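Travville Town Board
Home | Forums | Local Talk | Search | Log in

Local Talk > Eating lunch at your desk vs. actually leaving the building

**marblerye** wrote:
OK so I started a new job downtown in September and I need to settle something with you people. Does anyone still go OUT for lunch? At my old place over in Ukoscombe the whole floor emptied at noon. Here everybody eats at their desk with headphones on and I feel like I'm skipping school when I put my coat on. I get an hour. It's in my offer letter! I've been using it to walk down to Verhoeven for soup and a roll and I'm back in 45 minutes, but I get looks. Am I the weird one?

**tollgate_70** wrote:
You're fine. Take the hour. I did 11 years of desk lunches at Birolent and all I have to show for it is a keyboard full of sesame seeds and a bad neck.

**pennyloafer** wrote:
Going to disagree a little. I eat at my desk because I'd rather leave at 4:30 and beat the school traffic on the bridge. I'm not a martyr and I'm not judging your soup. Some of us just want the time at the other end of the day.

**tollgate_70** wrote:
Do they let you leave at 4:30 though? Because mine said they would, and then there was always a 4:15 call.

**pennyloafer** wrote:
Yes, they do. I asked for it in writing. If a 4:15 shows up on my calendar I decline it and go find my keys.

**marblerye** wrote:
See, that I respect. What bugs me is the people who eat at the desk AND stay till six. What's the soup at Verhoeven these days, does anyone else go? I had the split pea twice this week and it was very salty the second time.

**dishrag** wrote:
The split pea is always salty. Get the barley. And go before 11:45 or you'll be standing behind the entire county clerk's office.

I'm team leftovers myself. I added up what I spent on bought lunches the year before last and it came to $1,004, and that was me being "careful." I make a big pot of something at the start of the week and I'm sick of it by the third day, but I eat it anyway.

**pennyloafer** wrote:
$1,004 is low! If you're buying the Verhoeven combo every day you'd blow past that before summer.

**marblerye** wrote:
Please don't make me do this math. The combo is $11 with a drink.

**cobbler_hat** wrote:
Third option, which is what we do: takeout, but everybody eats it together at the big table. One person takes orders, one person walks over and gets it, and we rotate. It costs the same as going out but you don't lose ten minutes standing in line, and you find out what your coworkers are like when they aren't typing.
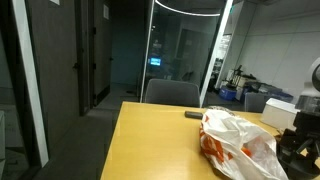 The only rule is no work talk until the food's gone. It gets broken constantly — usually by the same two people — but then somebody starts in on parking and we're safe again. I'd say four or five of us do it on a normal day. It started with me and one other person who was also new and also hungry.

**tollgate_70** wrote:
I would hate this so much. Lunch is the one part of the day when I don't have to be pleasant.

**cobbler_hat** wrote:
Ha, fair enough. You'd be allowed to sit at the end and read.

**dishrag** wrote:
Can I bring my leftovers to the big table or is that against the spirit of the thing?

**cobbler_hat** wrote:
Bring them! Just no fish in the microwave. We had a bad winter.

**marblerye** wrote:
I kind of love the rotating idea. There's a woman two desks over who asked me where the soup came from, so maybe that's my opening. I'm going to offer to bring her a barley tomorrow and see what happens. Still keeping my walk on the nice days, looks or no looks.

**pennyloafer** wrote:
Ask if she wants the roll too. They charge extra if you go back for it.

14 replies | 70 views | Share (11)

Contact the moderators | © Travville Town Board | Back to top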